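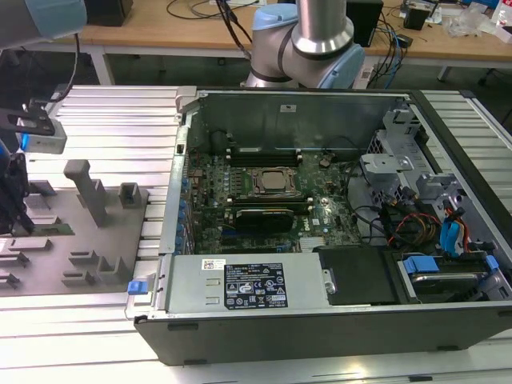 When should a rental house be inspected between tenants?

After the old tenant has handed over every key and before any painter or cleaner goes in. Once work has started it gets hard to tell old damage from new.

Search this site
Enter keyword
Go

Turnover Inspection Checklist With Comments
Ardeleanu Rentals, single-family homes

Property: Stomonby, house 4
Date of inspection: 13 Oct 2023
Inspected by: Hendrik Kuipers
Reviewed by: Ileana Munteanu
Status: vacant, keys returned
Deposit held: $3,000

Marks used on this list: OK means no action. R means repair before the next tenant moves in. W means normal wear, no charge to the outgoing tenant. C means a charge may apply, see the comment. N/A means the house doesn't have one.

The order follows the walk from the street to the back fence. Please keep to it when you fill in your own copy, as the office compares these sheets line by line with the move-in sheet.

OUTSIDE, FRONT

Front walk and steps: R
Second step has a loose brick on the left side. It rocks when stepped on. Reset in mortar. The bottom step is fine.

Handrail: OK
Firm at both ends. Paint is chalky but no rust coming through.

House number visible from the street: OK

Mailbox: W
Door hangs a little low and still closes.

Porch light: R
Bulb replaced during the inspection and still no light. Switch inside seems good. Electrician to look at the fixture.

Gutters seen from the ground: R
Leaves showing over the lip along the garage side. These were on the September list also and were not done. Ileana's note: moved to the top of the work order this time.

Siding and trim: OK
One soft spot on the lower trim by the garage door, probed with a screwdriver, about the size of a coin. Watch at the next visit.

ENTRY AND LOCKS

Front door lock: R
Works. Marked for repair only because all locks get rekeyed at turnover. Trakusus cylinder, standard keyway, the office has the pins.

Deadbolt throws fully: OK

Weatherstrip: R
Torn at the bottom corner on the hinge side. Daylight shows.

Keys returned: OK
Two front, one back, one mailbox. Matches the move-in sheet. Garage remote returned with a dead battery, new one put in, remote works.

Doorbell: OK

LIVING ROOM

Walls: W
Small nail holes over the couch wall and beside the window. Lease allows small nails. Fill and touch up, no charge.

Wall behind the TV: C
Four large anchor holes from a wall mount, one of them pulled out with a piece of drywall. The lease asks for written permission before a TV is mounted, and I could not find any in the folder. Mebrat Mersha is checking the e-mail. Do not charge until she has answered.

Ceiling: OK

Carpet: W
Flattened on the path from the door to the kitchen. The carpet went in before this tenant did and has had normal use.

Carpet, corner by the window: C
Burn mark, likely from an iron. A patch from the leftover roll in the garage should cover it. Installer quoted $180 for the patch with the trip included.

Windows open, close, and lock: R
Left window does not stay up. Balance is broken. This one should be done early, since a sash that drops can hurt somebody's hand.

Screens: OK

Outlets tested: OK
All read correct on the plug tester. One cover plate cracked, replaced on the spot from the truck.

KITCHEN

Counter: W
Light scratches near the sink. No burns, no lifting at the seam.

Sink and faucet: OK
No drip after ten minutes shut off. Sprayer hose pulls out and goes back.

Under the sink: R
Old water stain on the cabinet floor, dry to the touch today, and the meter read dry as well. The trap nut had been put on crooked. I tightened it by hand and left a paper towel underneath. Check the towel on the next visit before signing this off.

Garbage disposal: OK

Stove, all burners: OK
Oven reached temperature. Oven interior needs cleaning, C if the cleaner bills for more than the standard hour.

Anti-tip bracket on stove: R
Missing. I have asked for this on three houses now. Please keep a box of them at the office.

Range hood: R
Fan runs, filter is full of grease. Replace the filter.

Refrigerator: W
One door shelf has a hairline crack. Holds weight. Gaskets clean, and a strip of paper shut in the door stays put on all sides.

Dishwasher: OK
Ran a short cycle, no leak at the kick plate.

GFCI outlets: R
The one left of the sink trips on the test button but will not reset. Replace. The one on the right is good.

BATHROOMS

Hall bath, toilet: R
Rocks slightly. Floor around it is firm. Needs shims and possibly a new wax ring. Skesix kit is on the shelf in the shop.

Hall bath, tub caulk: R
Dark spots along the back edge. Cut out and redo the full length, please, no spot repair. Last time it was patched over and the patch peeled.

Hall bath, exhaust fan: OK
Holds a sheet of tissue against the grille.

Hall bath, mirror and cabinet: OK

Main bath, shower door: W
Hard water marks. The rollers are noisy.

Main bath, shower valve: OK

Main bath, exhaust fan: R
Runs but moves no air. Tissue drops. I went up to the attic and the duct has come off the fan housing, so it has been blowing into the insulation. Insulation there looked dry. Reattach with a clamp.

Main bath, towel bar: C
Pulled out of the wall on one side, bar bent. Small charge.

Hot water at the tap: OK

BEDROOMS

Main bedroom, walls: W

Main bedroom, closet doors: R
One door off the track. Track itself is straight. Rehang.

Main bedroom, window opens for exit: OK

Second bedroom, walls: C
Painted dark green by the tenant. Needs primer and two coats. Permission letter is in the folder, signed by Paraschiva Vlad, and says the room has to go back to the original color at move-out. That was not done. Charge the painter's actual invoice for this room only.

Second bedroom, door: OK

Third bedroom, floor: W

Third bedroom, window: R
Painted shut. Free it up and test it. A bedroom window that will not open fails this inspection by itself, so no showing until it is done.

SMOKE AND CO ALARMS

Hallway smoke alarm: OK
Sounds on test. Date on the back still good.

Smoke alarm in each bedroom: R
Main and second bedroom sound on test. Third bedroom has the bracket but no alarm. Replaced same day, left as R so the office enters the new one on the equipment sheet.

Carbon monoxide alarm: OK

Fire extinguisher, kitchen: R
Needle below the green. Swap it.

HEATING, WATER HEATER, PANEL

Furnace filter: R
Gray and bowed. New one installed. The tenant was to change it every season and I doubt that happened, but there is no charge for it in our lease.

Furnace starts and runs: OK
Ran for fifteen minutes, warm air at every register except the third bedroom, where the register was shut. Opened.

Air conditioning: N/A at this visit
Too cold out to test. Put it on the spring list.

Water heater: OK
No rust at the fittings. Relief pipe runs down to near the floor as it should. Pan is dry.

Electrical panel: OK
All breakers labeled. Clear space in front. Labels are in pencil and fading, someone should go over them in pen.

Main water shutoff: OK
Turns by hand. Tag on it.

Dryer vent: R
Packed with lint from the wall to the outside flap. Clean before anyone uses a dryer here.

GARAGE AND BACK YARD

Garage door auto-reverse: OK
Reversed on the block and on the sensor.

Items left behind: C
Two tires, a mattress, paint cans. Paint cans can't go in the regular trash. Irina Crăciun will book the pickup and add the receipt to the folder.

Garage floor: W

Back steps: OK

Fence: R
One post loose at the back corner. The neighbor's vine is pulling on it. Talk to the neighbor before cutting anything.

Gate latch: OK

Lawn: OK
Cut recently. Nothing dug up.

Outside faucet: R
Drips from the handle when open. Repack before the first freeze.

COMMENTS FROM THE OFFICE

Ileana Munteanu: Total repair budget for this turnover is $2,000, and the painter is outside that figure. Third bedroom window, living room window and dryer vent first. Gutters the same week. If the toilet turns out to need a new flange, call me before buying parts.

Mebrat Mersha: Went through the e-mail on the TV mount. The tenant did ask, and we did not reply. I would not charge for the anchor holes. Changed to W on the office copy.

Hendrik Kuipers: Fine with me. I would still charge for the piece of drywall that was pulled out, but it's a small patch and I won't argue over it.

Ileana Munteanu: Leave it at W. Deduct the carpet patch, the towel bar, the green room and the junk pickup, with receipts for each. The tenant gets the itemized letter together with photos of those four items and the move-in sheet.

Irina Crăciun: Pickup is booked. They won't take the tires, so those go to the shop with the next truck.

RE-INSPECTION

Only lines marked R are walked again. Write the date of repair and initials beside each line, and leave the first mark readable. The towel under the kitchen sink has to be looked at by the person signing, on the day of signing.

Signed, first inspection: H. Kuipers
Signed, re-inspection: open

Get our landlord newsletter once a month. Enter your e-mail address to subscribe. You can unsubscribe at any time.

Related items
Move-in condition sheet, blank copy
What counts as normal wear on carpet
Rekeying between tenants
Sample letter for deposit deductions
Spring list: air conditioning, screens, and decks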